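# Getting everything out of a shared washer

I have been using the laundry room in our building for years now, and I still think the emptying part deserves more care than most of us give it. Loading is easy! You stuff it in, you press the button, you go up for coffee. Unloading is where the socks go missing, and I've lost enough of them to have opinions.

Start by setting your basket on the floor right up against the machine, so that anything you drop falls into it. Open the door as far as it will swing. Then take the big things first (towels, jeans, sheets) and give each one a good shake over the basket, because small things love to hide in sleeves and pillowcases.

Once the big pieces are out, crouch down and look in properly, top and bottom. Dark clothes are the worst for this. A navy shirt up against a dark drum can look like nothing at all, while something little and yellow will at least wave at you.
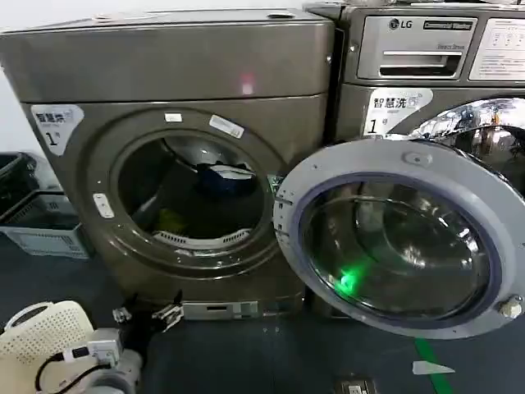

A reader called Drusudau wrote in to say that looking is never enough, and that you should run your flat hand all the way around the inside of the drum, then give it half a turn and do it again. I've taken that up and I'm glad I did, as a baby sock turned up on the very first try.

After that, the rubber seal, if your machine has one you can get at. Peel the fold back gently with two fingers and work your way around from the top. Coins and hair ties tend to settle at the lowest point, so spend an extra moment there.

Last of all, check the floor between the machines and glance into the one next door, especially if you had two loads going. If you find somebody else's things, fold them loosely and leave them on top where they'll be seen. And leave the door open a little when you go, so the drum can air out before the next person comes down on Thursday night with their gym clothes.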